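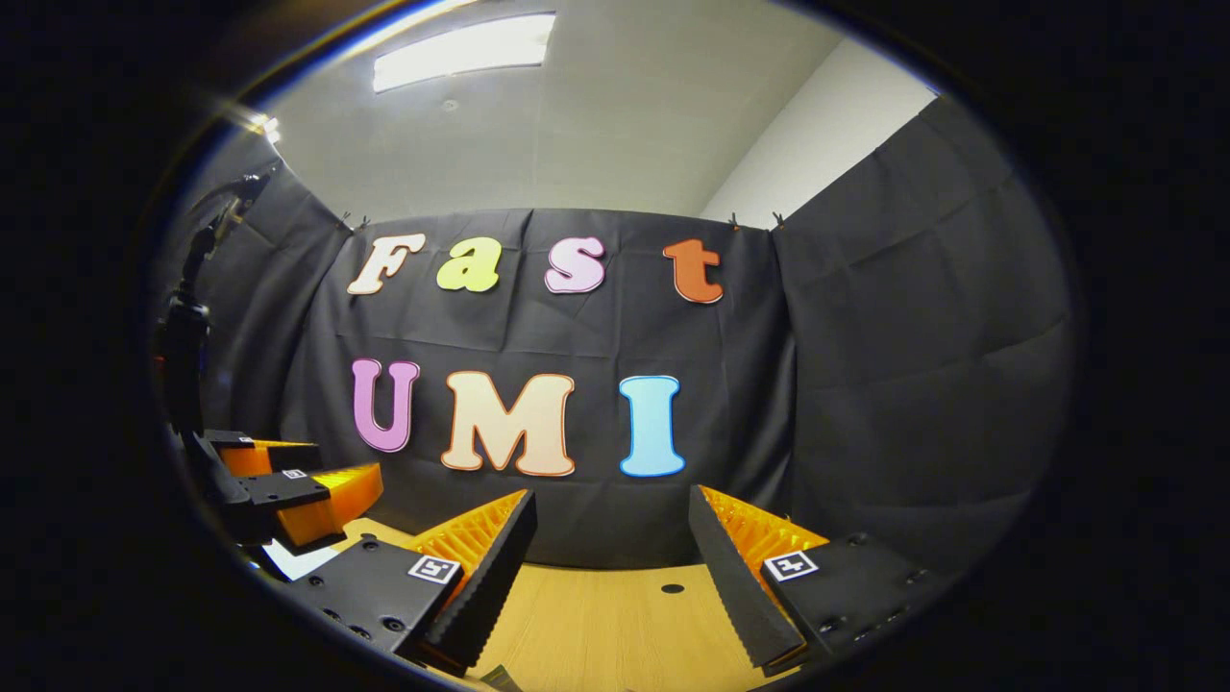 4. Checking latency between the hand-held gripper and the robot arm

Do this section after the fisheye calibration in section 3 and before you record any demonstrations. The policy is trained on what the hand-held gripper sees and then run on the arm, so the two have to agree on timing. The check takes two people: one at the workstation, one holding the gripper.

4.1 Before you start

1. Clear loose objects from the table. Keep cables off the area between the two grippers.

2. Wipe the fiducial markers on the fingers with a dry cloth. Replace any marker with a lifted corner.

3. Turn on the room lights and leave them at one level for the whole session. Exposure changes are the most common cause of dropped marker detections.

4. Power on the arm and home it. Wait for the Nallov status line to read READY.

CAUTION: Keep hands and hair away from the arm fingers once the arm is homed. The grip command has no soft start in this version.

4.2 Recording the check

1. On the workstation, open Nallov and choose Latency, then New run. Enter your initials.

2. Hold the gripper so that both of its own finger markers are in view. The preview outlines each marker it finds.

3. Press Start. Open and close the hand-held fingers at a steady pace for 200 cycles. The arm gripper follows.

4. Do not change your grip partway through. If you have to stop, discard the run and begin again.

5. Press Stop and save. Repeat until you have 5 good runs.

NOTE: Runs are saved under the session number. The reference session is 1371. Do not overwrite it — the plots in the Elden report are made from that folder.

4.3 Reading the result

Nallov lines up the two finger-width curves and reports the delay in frames. If the delay is 2 frames or less in every run, enter the median in the Chae config file as gripper_delay and go on to section 5.

If one run is out of line with the others, look for gaps in its marker trace first. If all of them are over the limit, restart the camera driver and repeat 4.2. Atieno Ondieki saw this at the Istport lab in June after a driver update, and going back one version fixed it.

Send delays that stay high to Lok-yiu Tsang with the run folder attached.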